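Trerkside Teleop Kit: Set-up and Collection Guide
Section 9. Recording cloth demonstrations

Revised 1/4/26

Read Section 3 first if you have not calibrated the wrist camera. Cloth is the task set that makes people miss blocks, and a bad calibration will not make you any fonder of it.

9.1 Before you record

1. Clear the work surface down to what the task card lists. Background objects at the edges are fine, and the Grastero trainer copes better when they vary.
2. Wipe the camera lens with the dry cloth from the kit. Do not use the cloth you are about to record. It has been on the floor.
3. Close the gripper fully and check the live view. The fingertips should meet low in the picture, near the middle. If they sit off to one side, go back to Section 3.
4. Open Marquez, choose your task from the list and type your operator code. Leaving the code blank files your work under "unknown," currently the most productive operator we have.

Note: Satin and other shiny fabrics throw highlights that move as the arm moves. Leave the lights alone once a session has started. The model can learn a highlight. It has a harder time with one that changes its mind at lunch.

9.2 Recording a pinch and lift

1. Drop the cloth from hand height and let it land however it likes. Do not arrange it. Operators with tidy habits produce 68 copies of the same pile.
2. Press the left pedal to start the episode. Wait for the tone.
3. Bring the open gripper down over a raised fold. Approach at the speed you would use to take a sleeping cat's blanket.
4. Close until the fold is held between the fingertips. A small peak of fabric is plenty. A whole fistful will lift nicely and teach the model to grab fistfuls.
5. Raise the arm until the task card height is reached, then hold still for 3 seconds.
6. Lower, open, back away.
7. Press the left pedal again to end the episode. Press the right pedal if you want to throw it out.

CAUTION: The right pedal does not ask whether you are sure. Discarded episodes cannot be recovered, and support has heard the story already.

CAUTION: Keep fingers, sleeves and lanyards away from the gripper while the arm is live. It has been trained to pick up fabric.

9.3 What to keep

Keep an episode if the grasp was clean on the first or second try. Keep it also if the cloth slipped and you recovered without stopping, and tag it "recovery" in Marquez. These are worth more than they look, so please resist the urge to delete your embarrassments.

Discard it if you bumped the table, reached into view, or forgot which pedal was which.

A full cloth set is 292 kept episodes. Most operators need nearly two days. Take a break when you notice yourself narrating.

9.4 Uploading

1. Dock the drive and select Send to Mallness.
2. Wait for the green check. A gray check means "queued," a distinction that made sense to someone.
3. Spot-check a few wrist views before wiping the drive. In each one, the held fold should be visible at the fingertips during the lift.

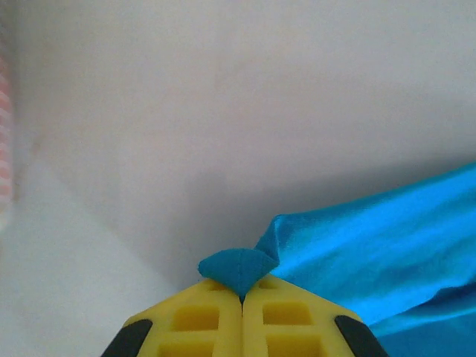
Figure 9-1. Wrist view, blue cloth, fold held at the fingertips.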